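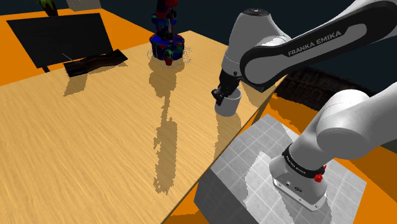 A light wooden tabletop with a fine, streaked grain.

Kaj Mikkelsen on making tables people will use

October 1, 2018

The Bundgaard workshop is at the end of a gravel road outside Grestdale, in a building that used to store seed potatoes. Kaj Mikkelsen has made tables there for most of his working life, first as an employee of the man the shop is named after and later as the owner. He never changed the name. "It was painted on the wall in letters as tall as I am," he says. "I would have needed a ladder and a free weekend."

He makes other things when asked, mostly benches and a few shelves, but tables are what he likes and what he gets calls about. We talked in the small office behind the finishing room, where he keeps his order books.

Mikkelsen starts most jobs by going to see the room. He wants to know where the window is, which door people come in by, and where they put their bags down when they get home. "They tell me they want a table for dinners with family," he says. "Then I go over there and see mail, a sewing machine, and school books. Dinner is maybe an hour a day. So I ask about the other hours."

The most common mistake, in his view, is buying too big. Customers measure the room and forget the chairs, and they forget that a chair has to be pulled out before anyone can sit in it. He carries a roll of brown paper in his truck and cuts it to the size the customer has in mind, then lays it on the floor with the chairs around it and leaves it there for a couple of days. "After that they usually call me and take off a hand's width. Sometimes two."

He buys nearly all of his wood from Preben Ingvarsson, who runs a small sawmill two valleys over. Ash and maple make up most of it, with some birch. The two men have dealt with each other for so long that there is no contract, only a notebook at each end. When the notebooks disagree, they go by Ingvarsson's.

"Preben dries slower than the big mills," Mikkelsen says. "You can buy boards that read fine on the meter and they still move on you in the winter. His move too, all wood moves, but they do it in a way I can plan for."

Movement comes up often in conversation with him. A solid top gets wider in damp months and narrower in dry ones, and a top that is screwed down tight to its frame will split sooner or later. Mikkelsen fastens his with small wooden buttons that ride in a groove, an old method that lets the top slide a little in each direction. He is called out to repair split tops every February, when houses have been heated for months and the air is at its driest. Most of those tables were made somewhere else. A few were his.

"I had one come back from my second year on my own," he says. "A crack as long as my arm. I had put the buttons in too tight, with no room behind them. I fixed it and didn't charge, and I went and looked at the others I'd made that year. Two more were on their way to doing the same thing."

The order books go back to the founding of the shop, and the last table entered when we spoke was number 1022. Close to half of those are from before his time. He has thought about typing the lists into a computer and so far has not done it. The old entries have the customer's name, the wood, the size, and a price, and sometimes a remark such as "north room, cold" or "dog."

Prices have gone up, and he doesn't hide from the question. A plain kitchen table with seating for 8 takes him a little over two weeks, not counting the time the finish needs to harden. A customer once showed him a similar one in a catalog for 400 dollars. "I told him to buy it if he liked it," Mikkelsen says. "I pay more than that for the boards. There's nothing I can do about it, and I don't think he's wrong to want the cheaper one." The man bought the catalog table. His sister later ordered a bench.

On finish, he has changed his mind more than once. For years he used a hard varnish because customers were afraid of stains. Now he uses oil on nearly everything. His former apprentice, Parviz Dehghan, talked him into it after spending a winter stripping and redoing varnished tops that had worn through in front of each chair.

"With varnish you have a perfect table and then one day you have a bad one," says Dehghan, who has his own shop now and still comes by to borrow clamps. "With oil it looks used from the first month, and it stays like that. You wipe some more on and you're done."

Both of them tell people to oil the underside as well. Very few do.

The care advice Mikkelsen gives is short, and he has it on a card that goes out with each delivery. Wipe up water. Use a damp cloth, no spray cleaner. Sand with the grain, 400 grit for a light touch-up and never with a machine. Keep the short end of the table away from a radiator. Call before trying to fix a burn.

He is less strict about the rest. He has seen tables with knife marks, ink, a child's name pressed into the wood through a sheet of paper. One owner asked him to sand out a name like that, and he suggested she wait a year before deciding. She has not called back.

As for the coming winter, he has orders for a library reading room and a long table for a parish hall, which will have to be built in two halves to get through the door. Ingvarsson has put aside ash for both. Mikkelsen would like to take on another apprentice and has talked to a couple of young people, one of whom seemed more interested in chairs.

"Chairs are harder," he says. "I told her that. I said I could teach her tables, and for chairs she should go and talk to Arnar Kirkegaard. She's coming back next week to see the shop again, so we'll find out."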